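Lesezeit: 2 Minuten

# Zokside Kaderdaten

Zokside sammelt Kaderbewegungen aus dem unterklassigen Baseball: Wer kommt zurück, wer wechselt, wer wirft mit links? Wir haben eine ganze Saison lang Vereinsmeldungen gelesen und in Tabellen gebracht, und es hat riesigen Spaß gemacht!

## Inhalt

- 965 Spielereinträge aus 11 Sommerteams
- 215 davon sind Pitcher, mit Wurfhand und Rolle (Starter oder Bullpen)
- bis zu 100 Zeichen Freitext pro Eintrag, meist zur Vorsaison

Die Dateien liegen als CSV in UTF-8 vor, Trennzeichen ist das Semikolon. Größen stehen in Zentimetern, auch wenn die Meldung Fuß und Zoll nannte. Fehlende Werte bleiben leer, bitte nicht als Null lesen!

## Herkunft

Die Rohtexte stammen aus den Archiven der Ligen Skyrme und Dremport. Doppelte Meldungen haben wir über Name, Jahrgang und Position zusammengeführt (bei Zwillingen wird es spannend, siehe Spalte `pruefen`). 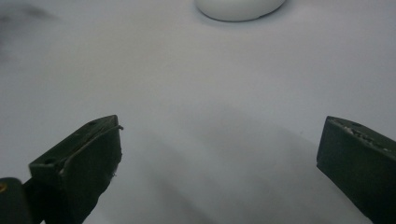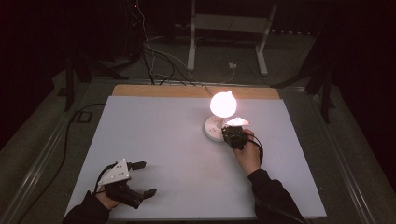
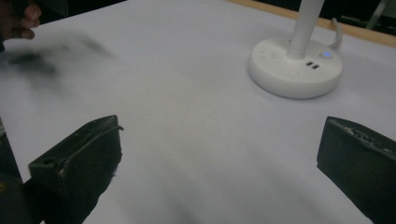 ## Einlesen

Am schnellsten geht es mit dem kleinen Paket Zurura:

 zurura lade kader.csv --trenner ";"

Danach lassen sich Rückkehrer mit `--status zurueck` filtern. Probiert das unbedingt aus, da stecken tolle Geschichten drin!

## Bekannte Lücken

Probespieler mit Kurzvertrag fehlen oft. Bei Dremport wurden Trades im Juli nur teilweise gemeldet. Korrekturen gern als Pull Request, am liebsten mit der Zeilennummer.

Neueste Einträge
- Zokside Spielplan
- Schlagstatistik Skyrme
- Zurura: Änderungen im Dezember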